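Cutham court backs text reminders after missed hearings drop

Fewer people are missing their day in court in Cutham, and the fix has been wonderfully simple: a text message.

The town's magistrates' court began sending reminders last October to everyone released on bail with a date to keep. Nearly 3000 messages have gone out so far, and court staff say missed first hearings are down by 22 per cent. For a building where whole mornings used to be lost to empty seats, that's a cracking result.

Each person gets two texts, one a week ahead and another the evening before. They give the time, the courtroom and the bus stop to get off at. Anyone who is ill or stuck can ring the number at the bottom and speak to the bail desk before a warrant is even discussed.

The messages are sent through Cadunow, a booking system already used by the town's dental clinics. Setting it up took the court office less than a month.

Victims and witnesses stand to gain just as much. A missed hearing often means another day off work for them and another long wait, and the Melnychuk Centre, which supports witnesses in the town, has been pushing for reminders for years. It now wants them sent to witnesses too, and the court has agreed to try it with 50 cases this autumn.

There is more to come. Messages in other languages are being drafted, and the bail desk will stay open until 6pm on the evenings before busy lists. Great news all round for Cutham! 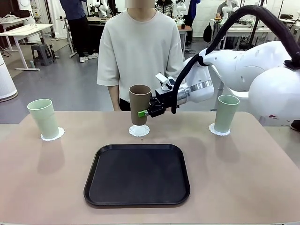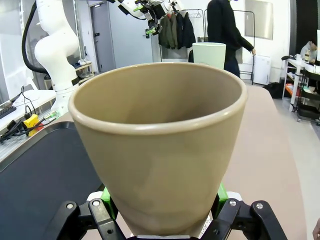
Cups, photographed at Fultura.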